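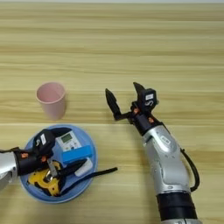
Section 4. Household chores: what to expect

The Sinier two-arm station can clear a table, but not as fast as a person. Allow 60 seconds per item and stay within reach of the stop button.
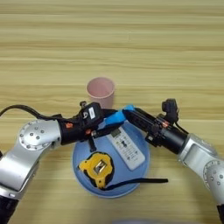 Sinier plans each chore as a string of single grasps, and each grasp can fail. Rigid items with a clear shape are the easiest. Flat straps are harder. If a strap runs past the rim of the plate, as the black one does, tuck it in before you start – the planner may treat the loose end as a separate item.

To run a clearing task:

1. Put the plate within reach of both arms.
2. Select Tidy, then set speed to 70.
3. Press Start and step back.
4. If a grasp fails 2 times, press Hold and move the item by hand.
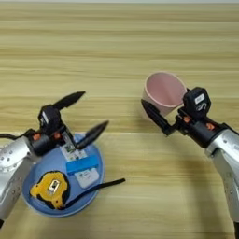
Reading time: 2 min

Cups

Use empty plastic cups only. The gripper can tip a cup on its side during a lift.

CAUTION: Do not use glass, knives or hot drinks.

Note: Folding laundry and washing dishes are not supported in this release. Wiping is due in November.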